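Produce on the Bed: README

Version 3 of this card, last edited 14/04/2018.

Contents

This folder holds the Spahić set, one of the home sets in the Corkico produce collection. It covers fruit and vegetables being sorted on a bed, into and out of a shallow green tray. The full collection has 457 clips from 18 homes. The bedroom sets are kept apart from the kitchen and dining table sets because the surface is softer and the items roll differently.

If you only need kitchen counters, skip this folder and use Zorkow.

Items

The produce list was kept short so that the same things could be bought again at any grocery store.

apples, red
oranges, more than one size
plums, dark red
tomatoes, small
carrot, one, whole, with the top trimmed
leafy greens, one head

The number of pieces on the sheet changes from clip to clip. Do not use this list as a count. Fruit was replaced when it got soft, so an apple in one clip may not be the same apple in the next.

The labels for small round red fruit need care. Plums and the darker tomatoes were mixed up by two of our labelers in the first version. Version 2 merged them under "small red fruit". Version 3 splits them again wherever both labelers agreed, and leaves the merged label on the other 78 items. If your work depends on telling plums from tomatoes, filter those out.

Dishes and tray

The carrot and the greens each have their own dish. The dishes sit toward the back and are not sorted in this set. They are labeled anyway.

The tray is green, with low raised sides and gold printing on the floor. It is glossy and throws bright reflections. We did not try to correct for this. It is not used in every clip. In the clips without it, the fruit goes straight on the sheet and the tray label is blank.

Surface

Everything is done on a pink plastic sheet laid over the bed. The sheet wrinkles easily and was not smoothed between clips, so a round item may come to rest in a fold a little away from where it was let go. The position labels give the resting place.

The bedspread is cream with a large flower print. The flowers are big enough to confuse a simple color filter, mostly in the yellow areas near the oranges. Crop to the sheet first if you are working by color.

Sorting rules

1. Start with the fruit in any arrangement.
2. Move one piece at a time.
3. Apples, plums and tomatoes may share the tray.
4. Oranges may go in the tray or stay on the sheet. Either is correct.
5. Leave the carrot and the greens on their dishes.
6. A piece that rolls off the sheet ends the clip.

Fruit and dishes on the bed 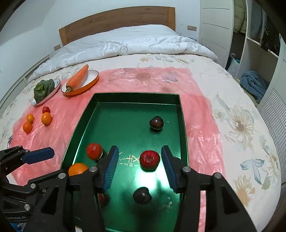
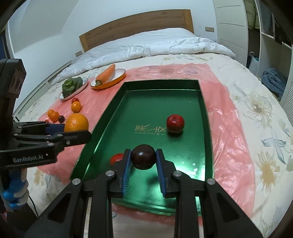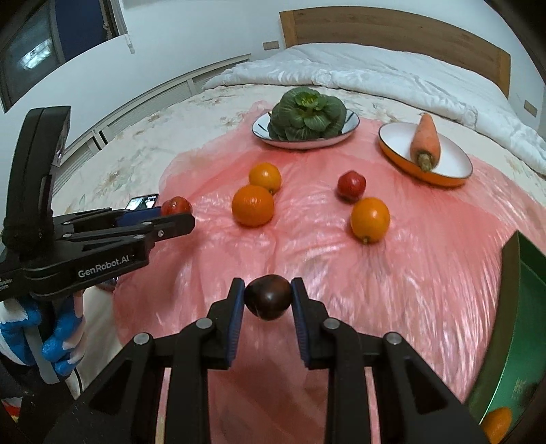

File layout

clips/ one folder per clip, numbered from 1
labels/ one text file per clip, same number as the folder
lists/ produce list and dish list for each home
notes/ free text, not checked

Label files have one line per item: item name, start place, end place, and a yes or no for "on dish". Places are "tray", "sheet", "dish" or "off". Older files use "cloth" for "sheet". Both mean the same thing, and the reader script accepts either.

Known problems

The July re-export dropped the accent from Spahić in some folder names. Search for both spellings.

A few label files list the greens as lettuce and others as bok choy. We have not settled on one name. Treat both as "leafy greens".

Item sizes were not measured. "Large" and "small" in the notes are the labeler's opinion and should not be compared between homes.

Use

The set may be used and shared for any non-commercial purpose. Credit it as "Corkico produce collection, Spahić set". Corrections to labels can be sent to the Duralitz office with the clip number and the line that needs changing. Please send one message per clip.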